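Last updated: 20th December

4. Pairing the Mevness hand grippers

1. Fit a marker cube to each gripper and tighten both screws.
2. Switch on the Nomen hub and wait 30 seconds.
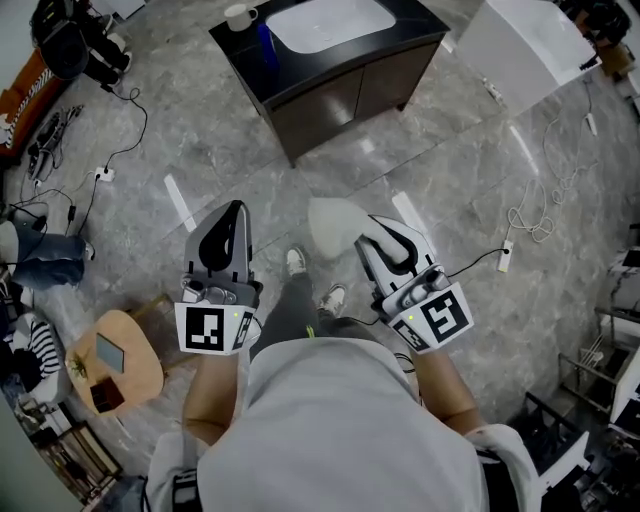 Cable routing decides how long the connectors last. Leave slack at the grip end and plug in away from your feet — the black lead from the right gripper runs out across the floor to a power strip on that side. Both cubes should show a green light, as they do here, before you go on.

3. Close each jaw fully, then open it. Log the zero reading.

CAUTION: Do not pull a gripper by its lead.

4. Set the log rate to 100 and start a test run close to a large panel or door.

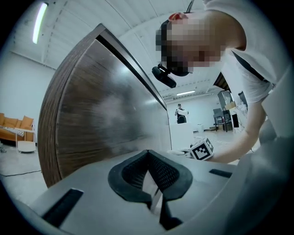 5. Stop the run and check for dropped entries. More than 2 in 1,000 means the hub should be restarted.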